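Training a grasp policy when the wrist camera sees mostly gripper

Posted Sep 17, 2021 in Ovden notes

These are the steps we follow to train a small-parts picking policy from wrist camera pictures, using a method we call fingertip-anchored cropping. The results at the end come from our own bench. You will need an arm with a wrist camera, a set of recorded demonstrations and the Stenby training scripts, version 17 or later.

The trouble with a wrist camera on a multi-fingered hand is that the fingers take up most of the view. If you shrink the whole picture and feed it to the network, the part you want to pick ends up a few dots wide and the links of the hand get all the detail. The network then learns a lot about the hand, which it already knows from the joint readings.

Step 1. Record the demonstrations

Record 80 demonstrations for each part type. Start each one from a different height and a slightly different angle. Keep the joint readings and the pictures on the same clock. We had to throw away our August recordings for getting this wrong.

Do not tidy the background. Loose wires, rails and bright metal will all be there on the day, so they should be there in training too.

Step 2. Mark the fingertip

Pick one fingertip as the anchor. It should be one that stays in view for the whole approach. Mark its end by hand in one picture from each demonstration. The Rizk tracker carries the mark through the rest, using the joint readings for a first guess. Check the start and end of every track. It slips most often when the tip is dark and the metal behind it is bright, and in that case add a second mark by hand. 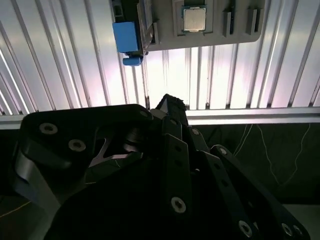 Wrist view with the central fingertip just below the rail; the processor sits in the grey tray at the top.

Step 3. Cut two crops

Cut the first crop around the fingertip. Cut the second one further along the direction the finger points, so that it takes in the tray and whatever is in it. Save both at the same size. Keep the full picture as well, shrunk down, as a third input. Leaving it out made the arm drift sideways during long approaches.

If the second crop runs over the top of the picture, slide it back down until it fits. Do not pad it with black. Our hand is black as well and the network muddled the two.

Step 4. Balance the exposure

Ribbed aluminium under a strong lamp goes nearly white in the middle and stays grey at the sides. Set the exposure from the second crop only, then lock it before the arm moves. During training, vary the brightness of each crop separately.

Step 5. Train

Run the Sendness config with its normal settings. On our machine one part type takes around 18 hours. Stop when the error on the held-out demonstrations has been flat for a while. Training past that point gave us smoother motion and worse grasps.

Step 6. Test

Move the tray between attempts and do not reuse any position from the demonstrations. Count a grasp only if the part leaves its pocket and stays held until the arm is back at its start position. We made 31 attempts with each version and kept the same order of tray positions for both.

Result

The version with two crops did better than the whole-picture version on flat parts in recessed pockets. On parts held upright in slots we saw no clear difference. Most of the remaining misses were in depth, with the finger stopping short of the part. We have not tried the method with a second camera or on a hand of another colour.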